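Caderno da oficina – abril, fim da tarde

Começo pelo levain, que foi o que me trouxe tão cedo. O fermento que alimentei ontem à noite com a farinha integral da Erkeck cresceu bonito, cheirava a iogurte e a maçã, e quando pus uma colherada na água ela boiou na hora! Usei 100 g dele na massa, como no caderno antigo, e subi o sal um pouquinho, porque a fornada passada saiu meio sem graça (reclamaram com razão, e eu comi o resto com manteiga e reclamei também).

A autólise ficou 50 minutos debaixo do pano. Depois vieram as dobras, com calma, molhando a mão a cada vez. A massa começou preguiçosa, grudando em tudo, e só na terceira dobra ganhou aquela pele lisa que dá gosto de ver. A farinha branca é do lote 3925, anotem aí, que a do lote 2514 bebia bem mais água e me enganou o mês inteiro. Vou guardar um vidro de cada uma na prateleira de cima para a gente comparar com tempo.

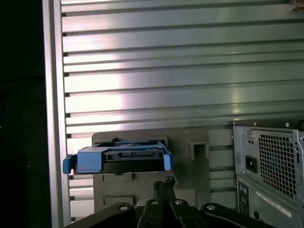
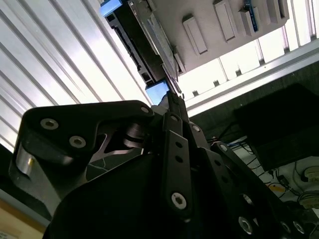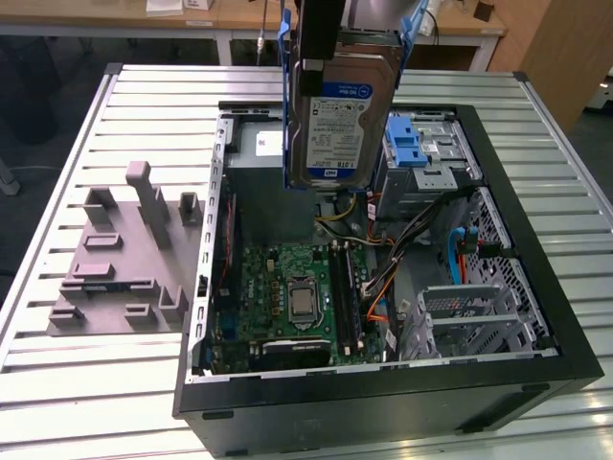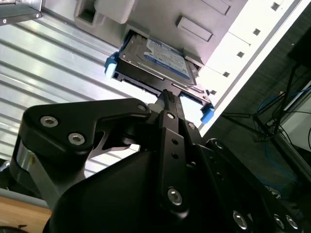

Christodoulou leu o rascunho desta página e acha que estou culpando a farinha à toa: para ele, o miolo fechado da última vez foi falta de fermentação, e eu devia deixar a massa crescer mais antes de modelar, mesmo que isso empurre o forno para a noite. Pode ser. Eu ando apressando essa parte, confesso, ainda mais quando a cozinha esquenta e fico com medo de passar do ponto.

Fica combinado assim: metade da massa eu modelei no meu horário de sempre, a outra metade esperou na bacia até ficar bem fofa e tremida nas bordas. As duas dormem na geladeira, nos cestos enfarinhados com arroz – o da esquerda é o apressado. Amanhã asso as duas na panela de ferro, uma atrás da outra, e deixo esfriar de verdade antes de cortar.

Falta comprar papel manteiga e lavar os panos. Quem chegar antes de mim, por favor, alimente o levain e ligue o forno no máximo.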